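Sorting and Storage, notes for session 4
Serkby Home Organizing course, 23 Jul 2026

Okay, so last time we got as far as the catch-all bin, and I promised I'd come back to it. I love a catch-all bin! Mine collects cups, toys, stray blocks, all sorts — and I used to tip the whole thing out on the floor every time I wanted one piece. Please don't do that.

Start with whatever lies along one side and work across. Handle each thing once, decide, move on. Give yourself 30 minutes and stop when the time is up, even if you're on a roll (Masaru, I'm looking at you).

Group by use first. Color comes later, if you bother with it at all. Drinking cups go back to the kitchen, play things stay together.
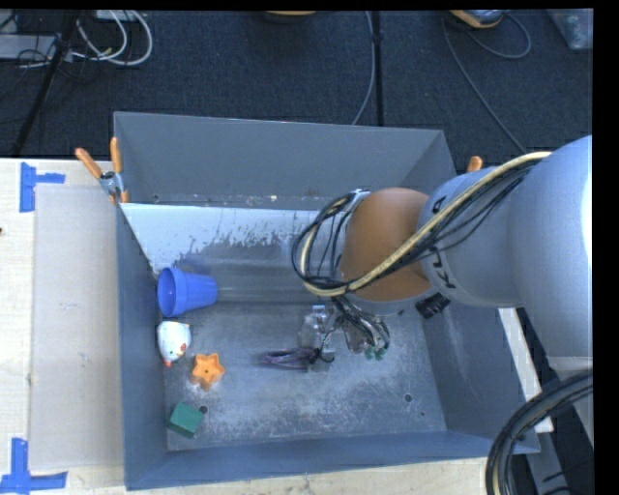 Soft or stringy things get their own bag, or they wrap themselves around everything else and you'll be picking at knots all evening.

For next time: pick one bin at home, sort it, and bring me your list of groups. Alžběta has the spare label sheets if you ran out.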